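Saturday, October 19, 2024

Two weeks with the Kukix arm kit (is it worth the money?)

So I finally did it. After going back and forth on this since January, I ordered the Kukix arm, the bench version, and it's been living with me long enough now that I have Opinions. A few of you asked me to write it up properly after my grumpy little post about the shipping box, so get a coffee, this got long.

First, what you get. Kukix sells the arm three ways: bare arm, arm plus gripper, and the bundle with the gripper, the mounting plate and a year of the Ploneo software. I got the bundle, which came to $2,227 with shipping. Yes, I know. The bare arm is a good bit cheaper and if you already have a gripper you like, go that way and don't look back. I didn't have one, and I also know myself well enough to know that "I'll just make my own" means a box of parts in the closet until spring.

Setup took me most of a Sunday. The printed guide is four languages deep and the English part is fine right up until the cable section, where it suddenly assumes you've done this before. I plugged things in, unplugged them, read the same paragraph over and over, and in the end found the answer in the comments under somebody's video. (The cable goes in before you bolt the base down. If you take one thing from this post, take that!) The bolts themselves are good quality and they include spares, which I appreciated more than I expected to after dropping one down the gap by the counter.

Now the software. Ploneo is the part I was most nervous about and it's the part I've ended up liking best. You move the arm by hand to where you want it, tap the button, move it again, tap again, and it strings those together into a motion you can play back. There's a slider for speed and another one for how hard the gripper squeezes. I've used worse apps from much bigger companies. It does want you to sign in every single time you open it, and I've written to them about that, and they wrote back the next day to say it was on the list. We'll see.

My whole reason for buying this thing was dishes. I'm not talking about washing them, I'm not that optimistic, I just wanted something that could pick up light kitchen stuff and put it where it belongs, because I think that's the most interesting problem a home arm can have. Blocks are boring. Every kit demo is blocks! I want to see a kit deal with a cup.
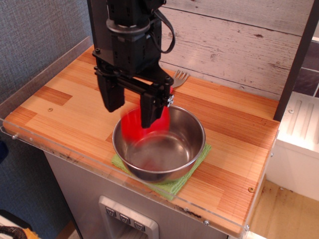
Cups are where the squeeze slider earns its keep. The default setting is way too strong for anything thin and I'd turn it down before you do anything else. Once I had it turned down, plastic was fine. I saved that as its own motion, and now I just pull it up from the list. Pouring things into other things is still beyond me, I've made one attempt and I had to mop.

Silverware is a whole different story. Forks are awful. They lie flat and there's nothing to grab, so the gripper comes down and sort of pets them. I got around it by laying them over the rim of something so the handle sticks up, which feels like cheating but gets the job done. Kukix sells a narrow fingertip set that's supposed to help. I haven't bought it. If you have, please tell me if it's any good, because the product page has exactly one photo and it's picking up a block.

One tip I'd pass on to anybody doing this with metal or glass: put a cloth down. Something with a bit of texture. A bowl on a bare counter will scoot away from you the moment anything touches it, and then your saved positions are all wrong and you get to start over. A folded washcloth fixed it for me for zero dollars.

Noise: it's a low whine when it moves and a click when the gripper opens. I can watch TV in the next room with no trouble. In the same room, no.

Things I don't love. The power brick is enormous. The warranty is one year, and to get the second year you have to register within 30 days, which they mention on a little card that I nearly threw out with the packing foam. And the arm forgets its home position if you cut the power while it's moving. It takes two minutes to fix but the first time it happened I thought I'd broken it and I had a bad evening.

I did look at the others before I ordered. Kumarasinghe makes a beautiful arm, really lovely looking, and it's out of my range once you add a gripper to it. The Notine kit was the one I came closest to buying. It's $200 less than what I paid and the reach is a touch longer, but the software only runs on a desktop and I wanted to work from my tablet at the counter. If you've got a laptop you don't mind getting flour on, the Notine might be the smarter buy and I wouldn't argue with you.

Would I buy the Kukix again? I think so, yeah. I'd be happier about it at $2,000 even, and they apparently ran it at that price over the summer, so if you can wait for a sale, wait. If what you want is a robot that does your chores, please keep your money, it's so much slower than you are. But if you like fiddling with something until it finally does the thing, and then calling someone in from the other room to look, it's been a great couple of weeks.

Next up I'm trying sponges. Questions in the comments, I'll get to them after dinner.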